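제4장 창고와 시간: 물건은 왜 기다리는가

이 장을 펼친 여러분께 먼저 부탁을 하나 드리고 싶습니다. 지금 앉아 있는 자리에서 손이 닿는 물건을 아무거나 하나 골라 보세요. 연필이어도 좋고, 식어 가는 찻잔이어도 좋습니다. 그 물건은 만들어진 날부터 여러분 손에 오기까지 대부분의 시간을 어디에서 보냈을까요? 배 위도 트럭 안도 아닙니다. 십중팔구는 어느 선반 위에 가만히 놓여 있었을 거예요. 앞의 제3장에서 우리는 운송, 그러니까 물건이 움직이는 이야기를 길게 했지요. 이제부터는 물건이 멈추어 있는 이야기를 하려고 합니다. 저는 사실 이쪽을 훨씬 좋아합니다(강의 때마다 진도가 늦어지는 곳도 늘 이 장입니다).

보관을 공부할 때는 가장 작은 단위에서 시작하는 것이 편합니다. 물건 하나를 집어 정해진 자리에 내려놓는 일, 현장에서 흔히 '취급 1회'라고 부르는 동작이지요. 창고의 비용은 넓이보다 이 횟수에 더 민감하게 움직입니다. 같은 상자를 두 번 옮기면 값은 그대로인데 원가만 올라가니까요. 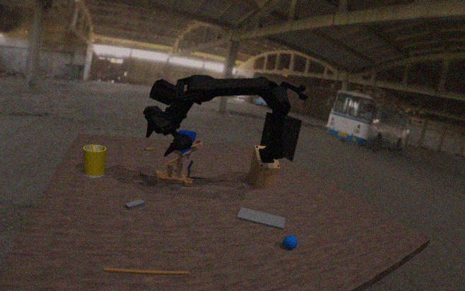 그림 4-1. 취급의 최소 단위: 파란색 작은 물체와 그 바로 위의 그리퍼

가상의 항구 도시 이야기를 꺼내는 교과서도 많지만, 우리는 바나나로 가 봅시다. 에콰도르의 마찰라(Machala)는 바나나로 이름난 곳입니다. 바나나는 기다림에 아주 까다로운 손님이라서, 덜 익은 채로 떠나 서늘한 곳에서 잠을 자다가 팔릴 때가 가까워져서야 깨어납니다. 이 과일을 다루는 사람에게 창고란 시간을 늦추는 방입니다. 반대로 치즈나 간장을 다루는 사람에게는 시간을 넉넉히 들이는 방이 되겠지요. 건물 모양은 비슷해도 하는 일은 이렇게 다릅니다.

이 장에서 계속 따라갈 사례는 중간 규모의 도매상 테터(Teter)입니다. 테터가 취급하는 품목은 모두 1,513가지인데, 그중 한 달에 한 번이라도 출고되는 것은 1,000가지가 조금 넘습니다. 나머지는요? 그냥 있습니다. 처음 이 숫자를 본 학생들은 대개 안 나가는 품목을 당장 치우자고 합니다. 저도 젊었을 때는 그랬습니다. 그런데 그 안에는 일 년에 한 번, 11월에만 찾는 부품도 있고, 없으면 단골이 발길을 끊는 물건도 있습니다. 어느 것이 짐이고 어느 것이 보험인지 가르는 방법은 4.2절에서 천천히 다룹니다.

그 전에 용기 이야기를 조금만 하겠습니다. 무엇에 담느냐에 따라 쌓는 방법이 달라지고, 쌓는 방법이 달라지면 통로의 폭까지 달라집니다. 네모난 상자는 빈틈없이 붙지만 둥근 통은 아무리 가지런히 놓아도 사이가 뜨지요. 뚜껑이 없는 용기는 꺼내기 쉬운 대신 그대로는 위로 쌓기가 어렵습니다. 선반 한 칸의 높이를 정할 때 이 차이를 빠뜨리면 나중에 꽤 고생합니다.
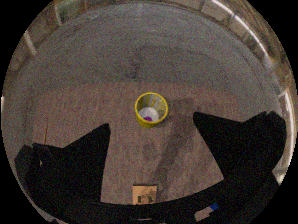
둥근 통이 자리를 낭비한다는 말은 절반만 맞는다고, 초고를 읽은 오메오(Omeo) 물류센터의 한 독자가 적어 보내 주었습니다. 액체나 가루를 다루는 곳에서는 모서리에 찌꺼기가 남지 않는 것만으로도 씻는 시간이 줄어드니, 빈틈으로 잃은 자리를 벌충하고도 남는다는 것입니다. 고마운 지적이라 그대로 옮겨 둡니다. 공간만 세지 말고 세척과 회수에 드는 시간도 함께 세어 보라는 뜻으로 읽어 주세요.

그러면 물건의 자리는 어떻게 정할까요? 크게 보아 고정 위치 방식과 자유 위치 방식이 있습니다. 고정 방식에서는 품목마다 제 자리가 있어서, 오래 일한 사람은 눈을 감고도 찾아갑니다. 자유 방식에서는 빈 곳이면 어디든 넣고 기록을 남깁니다. 공간은 알뜰하게 쓰지만 기록이 한 번 어긋나면 물건이 창고 안에서 사라져 버립니다. 그린리(Grirnley) 창고는 두 방식을 섞어서, 자주 나가는 품목은 출고구 가까이에 고정해 두고
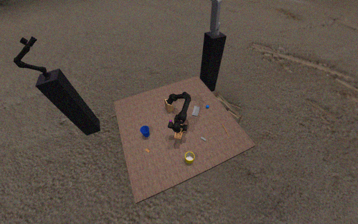
나머지는 안쪽 선반에 자유롭게 넣습니다. 안쪽 선반의 기록은 하루 3회, 교대 시간에 맞추어 확인합니다. 번거로워 보여도 이렇게 하면 잘못 적힌 위치가 다음 근무조로 넘어가는 일이 많이 줄어듭니다. 물론 이 횟수가 어디에나 맞는 것은 아니어서, 출고가 뜸한 창고라면 하루 한 번으로도 충분합니다.

이 장을 읽는 동안에는 다음 용어를 곁에 적어 두면 좋겠습니다.

취급 횟수: 한 물건이 입고에서 출고까지 집히고 놓이는 횟수
회전율: 일정 기간의 출고량을 평균 재고량으로 나눈 값
안전 재고: 수요나 납기가 흔들릴 때를 대비해 남겨 두는 양

4.1 재고는 왜 생기는가

재고가 생기는 까닭을 묻기 전에, 재고가 전혀 없는 가게를 한번 상상해 봅시다. 손님이 들어와 비누를 달라고 하면 주인은 그제야 공장에 전화를 겁니다.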